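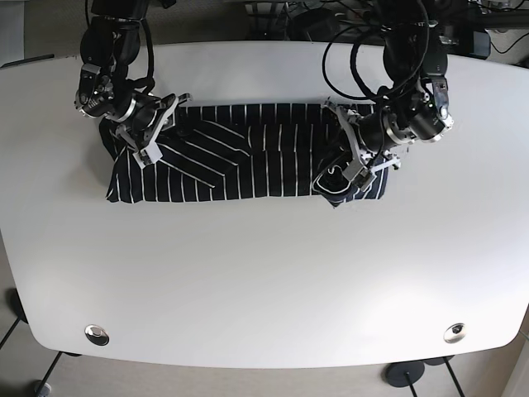

Navy pinstripe, folded lengthwise, with one flap still lying at an angle.

Stripes are the best folding gauge I own. On a plain shirt a fold can drift several degrees before the eye picks it up. On a pinstripe the error shows at once, as in the flap on the left, where the lines run diagonally while the rest of the bundle stays vertical.

I have been refolding most of my wardrobe since May, when I moved to the flat in Pravgate and lost the long rail. The replacement is a drawer unit with an internal width of 716 mm. Two bundles side by side fit if each is kept under half of that, so everything is now folded to the drawer and no longer to the garment.

The procedure for striped cotton:

Lay the garment out and smooth it from the center toward the ends. Pick one stripe and use it as the reference line. Make the long folds parallel to the table edge, checking that the stripes on the upper layer continue those underneath. Then press the ends flat with the side of the hand. Puckering usually collects there — pulling at it only moves it along.

A triangular overlap should be opened and laid again before the next fold goes on. I used to press it in and carry on. The crease sets overnight and has to be ironed out, a job of 2 minutes per garment that I would like to stop doing.

Ieva Rätsep wrote to ask whether I roll anything. Socks and knitwear, yes. Rolled stripes twist, and I have not found a fix.

Drawer dividers are next. I have the timber but have not cut it.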